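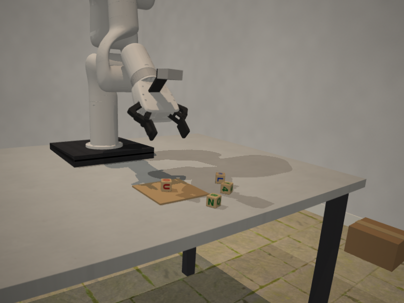
Palomino to absorb Granside: position of existing retainer clients

Posted in: Agency News > Mergers and Appointments

Flurnden_Comms
21 December 2018
Members will have seen the announcement that Palomino is to acquire Granside, with the two agencies trading under the Palomino name from March. The combined firm will have 259 staff. Emese Kun, at present managing director of Granside, is to become head of client services for the whole group.

My organisation has a retainer with Granside and has received a two-paragraph letter stating that "service will continue as normal". The letter does not say whether our account team will remain in place, or whether our present rates will be kept. I should be grateful to hear from other clients who have had anything more definite.

M. Tarrant
We received the same letter. I would advise against reading too much into its brevity. The sale has not yet completed and the two firms may be limited in what they can say to clients. The appointment of Ms Kun is, in my view, the most useful part of the announcement. It places a Granside person in charge of the accounts.

procurement_lead
I must respectfully disagree with the previous contributor. A senior title does not protect an account team. When Denari took over our former agency, the managing director was given a very similar post and our three named contacts had all been moved to other work before the first quarterly review. We were informed by email.

I would suggest that the original poster look at the contract for a clause on assignment. Ours required written consent before the agreement could pass to a new owner, and we had overlooked it.

Flurnden_Comms
Thank you both. Our agreement does contain such a clause, although it refers to a transfer "to a third party" and our legal colleagues are not certain that a sale of shares would count. We are committed to 400 hours a year and have 170 of these left to use, so the matter is of some weight to us.

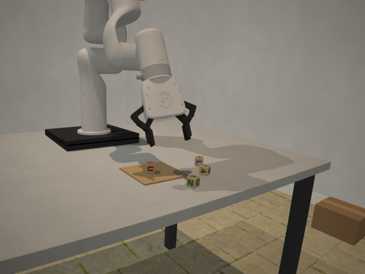
White robotic arm at a light grey table. Computer rendering.

old_hand_PR
Having worked on the agency side of two such mergers, I would say that both views above have merit. Account directors generally stay for the first year. Junior staff often do not, and it is the junior staff who write the releases and keep the media lists. Ask for the names of everyone who works on your account, and ask that any change be notified to you in writing.

On the unused hours, I would request a signed statement of the balance before the transfer. Granside's time records may not be carried over in full.

M. Tarrant
I accept the point about junior staff. I remain of the opinion that raising contract clauses at this stage may sour a working relationship for no good purpose. We have a budget of 100 hours only and intend to wait for the formal notice.

procurement_lead
With a commitment of that size, waiting may be reasonable. For the original poster I do not believe it is. A polite letter asking for confirmation of team, rates and balance is ordinary practice, and no competent agency would take offence at it.

Flurnden_Comms
A letter has been drafted and will be addressed to Ms Kun directly. I shall report the substance of any reply here, so far as confidentiality permits.

This site uses cookies to keep you signed in and to remember your forum settings. Accept / Manage settings

Contact the moderators | Forum rules | © Posts remain the copyright of their authors | Back to top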